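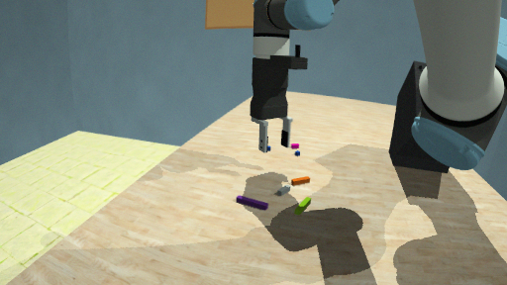
Small colored pieces on a light wood tabletop.

Where Does Wood Grain Come From?
By Liya Kassa

Run your finger along a wooden table, a ruler or a kitchen spoon. Look closely and you will probably find lines. Some are straight and thin. Some make loops, waves or pointed shapes like a row of mountains. These lines are called the grain.

The grain was in the wood long before anyone cut it. It is a record of how the tree grew.

Inside a tree

A tree trunk looks solid, but it is built from a huge number of tiny tubes. Most of them run up and down, from the roots toward the leaves. When the tree is alive, the newer tubes carry water up from the soil. Other cells help hold the tree up so it doesn't bend over in the wind.

Just under the bark is a very thin layer called the cambium (say "KAM-bee-um"). This is where a trunk gets wider. The cambium makes new wood on its inner side and new inner bark on its outer side. Old wood stays where it is and gets covered up by new wood, year after year. The oldest wood in a trunk is right in the middle.

Light wood and dark wood

In places with cold winters and warm summers, trees do not grow at the same speed all year.

In spring there is usually plenty of water, and the tree grows fast. A pine tree growing fast makes wide tubes with thin walls. Wood made this way looks pale. It is called earlywood.

Later in the summer, growth slows down. The tubes are narrower and their walls are thicker. They are packed close together, and the wood looks darker. It is called latewood. In winter the tree rests and makes no new wood at all.

One pale band and one dark band together make one growth ring. If you look at the end of a pine log, you can count the dark bands from the center to the bark. A log with 33 dark bands took 33 years to grow to that size. A log with 77 took 77 years, even if it is the skinnier of the two. Size does not tell you age. A tree on a dry, rocky hill may grow slowly all its life, and a tree beside a stream may be thick while it is still young.

Some trees live for a very long time. Giant sequoias in California can reach ages of up to 3,300 years.

How rings turn into lines

A ring is round, so why do we see lines on a board?

Think of a jelly roll cake. If you slice across it, you see a spiral. If you cut it the long way, you see stripes. It is the same cake both times. Only the cut is different.

A tree works in much the same way. Each ring goes all the way up the trunk like a very long paper tube, and there is a smaller tube inside it, and another inside that. Saw across the trunk and you see circles. Saw down the length of the trunk and you slice through the walls of the tubes, and they show up as lines.

People who saw logs into boards choose which way to cut:

Plain sawn. The log is sliced straight through, like a loaf of bread lying on its side. Many of these boards have loops and pointed arches in the middle. This way is quick and wastes little wood.

Quarter sawn. The log is first cut into four long wedges, and boards are then cut from each wedge. The lines are mostly straight and close together. These boards are less likely to bend out of shape, but they take more work to cut and usually cost more.

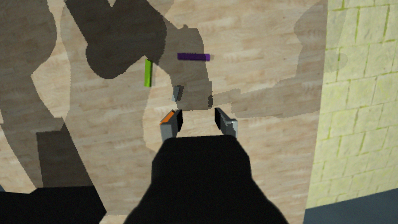

Can you tell how old a tree was from the lines on a board?
Usually you can't. A board is only one piece of the trunk, and many of the rings are missing from it. To count a tree's whole age you need to see every ring, from the center out to the bark.

Scientists who study tree rings do not always have to cut a tree down. They can use a hollow drill to take out a thin stick of wood, about as wide as a pencil. The stick is called a core. The rings show on it as a row of small stripes, and the scientists count them with a magnifier or a microscope.

Knots and other marks

A knot is the round, dark spot you sometimes see in a board. It is the place where a branch joined the trunk. As the trunk got wider, new wood grew around the bottom of the branch and closed it in. Look at the lines near a knot. They bend around it, the way water in a creek goes around a stone.

If the branch was still alive, the knot is joined tightly to the wood around it. If the branch had already died, the knot may be loose. Sometimes it falls out and leaves a hole.

Other marks have other causes. Wavy grain can come from a trunk that grew with ripples in it. A dark scar may show where a fire once burned part of the bark - the tree lived, and new wood slowly covered the burned place. 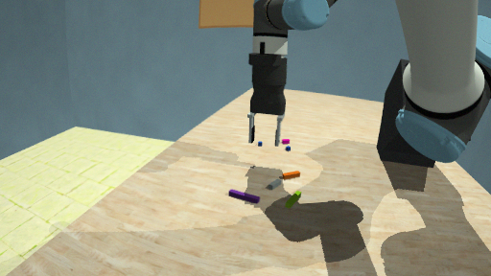 Trees in warm, wet forests near the equator can be different. Where the weather is nearly the same all year, a tree may never stop growing, and its rings can be faint or missing. Its wood still has grain, since it still has long tubes running up and down, but the lines may be hard to see.

Grain and strength

Grain matters to anyone who builds things. Wood splits easily along the grain, between the tubes. It is much harder to break it across the grain. A person chopping firewood stands the log on its end and hits the top, so the ax goes down between the tubes. A chair leg is cut with the grain running from top to bottom. If the grain ran from side to side, the leg could snap when someone sat down.

Plywood uses grain in a clever way. Thin sheets of wood are glued in a stack, with the grain of each sheet turned to cross the one below it. The finished board is strong in both directions.

Try it: make a grain rubbing

You will need thin white paper, a crayon with the wrapper peeled off, and some rough, unpainted wood such as an old fence board.

Lay the paper flat on the wood. Ask a friend to hold it still. Rub the side of the crayon gently over the paper, always in the same direction. The raised lines will come out dark. Make another rubbing from a different piece of wood and put the two side by side. Look for knots, and see which rubbing has lines closer together.

Words to know

Cambium: the thin layer under the bark that makes new wood and new inner bark.
Earlywood: the pale part of a pine's ring, grown in spring.
Latewood: the darker part of the ring, grown later in the season.
Knot: a mark left in wood where a branch grew.
Core: a thin stick of wood taken from a tree to look at its rings.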